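Handing Over the Work

The robotics course at Fikton Technical College opened its spring term with a task that appears simple on paper. Each student team must program an arm to accept an object from a person and return it on request. The objects are ordinary ones, among them cards, tubes and small boxes, and the exercise carries more weight in the final grade than any other.

Enrollment stands at 53, divided into teams of up to eight. The laboratory in the Swanson Building is open to them until late evening, and most teams make full use of it. Thin objects have proved the most demanding. A card offered edge first leaves the gripper very little to close on, and the angle at which it is held changes from one person to the next -- a difficulty that no program written at a desk can fully anticipate. Teams are therefore required to log 20 handovers with each object before requesting an assessment.

The college introduced the exercise after its entry in the Pudetthorpe student competition, where teams were judged on how well their machines worked beside people. Speed counted for little. The faculty has since rewritten much of the course along the same lines, and the competition rules now serve as a reading assignment in the first week.

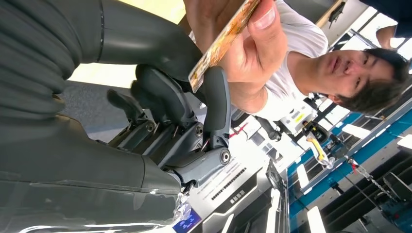 The Road to Wundirberg

In October, two teams will travel to Wundirberg for the regional final. Selection will rest on the handover logs and a short written report, due at the end of term.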